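How to follow up a court listing and write a short, accurate report

Last updated October 31, 2019

This guide is for contributors to the Gomatholm district news pages who are covering a criminal hearing for the first time. It covers the stages from finding the listing to filing copy. It does not replace legal advice, and the duty editor's decision is final on anything published.

Notes are made by hand and kept with any printed matter on the desk until the report has been signed off.

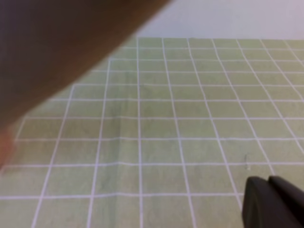
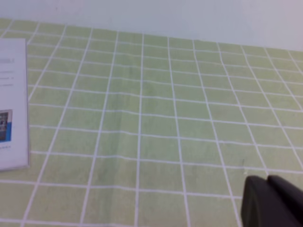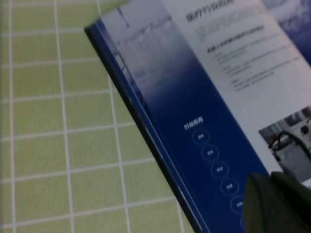
1. Find the listing

Daily lists are normally published the afternoon before. Search by surname first, then by case number. If neither gives a result, telephone the court office and ask whether the case has been moved to another building or another day. Write down the time of the call and the name of the person who answered.

Check three things against the list: the full name of the defendant, the courtroom, and the type of hearing. A first appearance, a plea hearing and a sentencing are reported differently, and the list uses abbreviations that are easy to misread. The Paline style sheet gives the common ones on its second page.

2. Check for restrictions before you go in

Ask the court clerk or usher whether any reporting restrictions are in force. Do this even if another reporter has told you there are none. Restrictions may cover the name of a witness, the identity of anyone under 18, or the whole of the proceedings until a later trial has ended.

If an order exists, ask to see the written copy and note its exact wording, the date it was made and the section of the law it was made under. An order read out quickly in court is binding whether or not you heard all of it. When in doubt, hold the copy and ring the desk.

3. Take the note

Use a bound notebook with numbered pages. Head the page with the court, the courtroom, the date and the name of the judge or chair of the bench. Leave a wide left margin for times.

Record the following as they are given:

Defendant's full name, age and address as read in court
Each charge, with the date and place of the alleged offence
The plea to each charge, entered separately
Names of counsel and which side they appear for
Bail or custody decision, with conditions
Date and place of the next hearing

Put quotation marks only round words you have in full. If you have half a sentence, report it indirectly. Iona Lennox, who trains new contributors, suggests a vertical stroke in the margin beside any line you are unsure of, so that it can be checked with counsel at the end. Most barristers will confirm the spelling of a name. They will rarely discuss the case, and you should not press them.

4. Write the copy

A first appearance should run to no more than 300 words. Begin with the person, the charge and the outcome of the hearing. Age goes in the first or second paragraph: "A 39-year-old man has appeared in court charged with..."

Before conviction, the prosecution's account is an allegation. Attribute it each time – "the court was told", "prosecutors allege" – and do not let the attribution drop away in the later paragraphs. "Arrested", "charged" and "convicted" are separate stages and are never interchangeable. A person who is detained in hospital under mental health law has not been found guilty of anything by reason of that detention.

Leave out previous convictions, even if they are already on our own site. Leave out motive unless it was stated in open court. Background from police appeals may need to come out once a case is active, so reread any earlier story before linking to it.

If the defendant denies the charge, say so. A denial must appear in every report of the case until the verdict.

5. File

Save the copy in Setia under the case surname and the hearing type. Enter the story number in the log beside the case number. A completed line looks like this:

Story 3288 – case 1521 – plea hearing – no restrictions – EM

The initials are those of the person who checked the restrictions. Copy without initials is returned.

Evander Moffat reads court copy until 6pm. After that it goes to Flora Buchanan. Neither will add facts that are not in your note, so keep the notebook to hand until the story has been published.

6. Keep the record

Store notebooks by date of last entry. Do not tear out pages and do not write over an error: rule it through once and put the correction beside it. If a complaint is received, send the original pages to the desk the same day and do not reply to the complainant yourself.

Diary the next hearing before you close the file. Cases listed for November should already be in the shared calendar.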